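# Why do adventure stories stop at the worst moment?
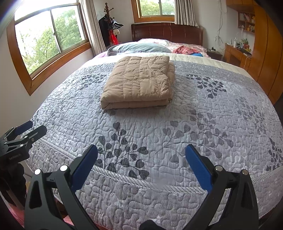
Saron Ayele wrote to me that she threw her library book across the room last August, because chapter 3 ended with the hero hanging off a rope bridge and her dad said lights out. She wants to know if authors do that on purpose.

Yes, Saron, we do! It even has a name. A chapter that ends right in the middle of the danger is called a cliffhanger, and you can see why – your hero might as well be hanging off a cliff while you brush your teeth.

Long ago, lots of adventure stories didn't come out as whole books. They came out in pieces, in magazines and newspapers, one piece at a time. That kind of story is called a serial. If you wanted to find out whether the soldiers got across the river, you had to wait for the next piece, and somebody had to buy it. So writers learned to stop at a spot where you just couldn't stand not knowing.

I write river stories myself, and my longest one is called *Gremurwood*. It has 18 chapters. In the first version, chapter 4 ended with Captain Driminitz eating his supper and going to bed. I read it out loud to a class and a girl in the front row yawned so wide I could see all her back teeth. I went home and moved the ending. Now the chapter stops when the captain lifts his lantern and sees an extra boat tied up at the landing. Supper comes in the next chapter (he doesn't get to finish it).

A cliffhanger doesn't need a cliff, or a sword, or anything blowing up. A knock at the door works. So does a letter with the wrong name on it. What you need is a question, and the reader has to care about the answer. If I tell you that a man you've never met has lost his hat, you probably won't mind. If it's the hat with the map sewn inside, and you've been following him for almost 17 chapters, you'll mind a lot!

There's one rule I try to keep. If I leave you with a question, I have to answer it fairly. I can't say the captain fell in the river and then start the next chapter with him sitting dry by the fire, with no word about how he got out. Readers remember that sort of thing, and they write me letters.

Want to try it? Take a story you've already written and find the scariest or strangest moment. Draw a line under it and write "Chapter Two" below the line. Then read the first part to someone at home, close your notebook, and see if they ask for the rest.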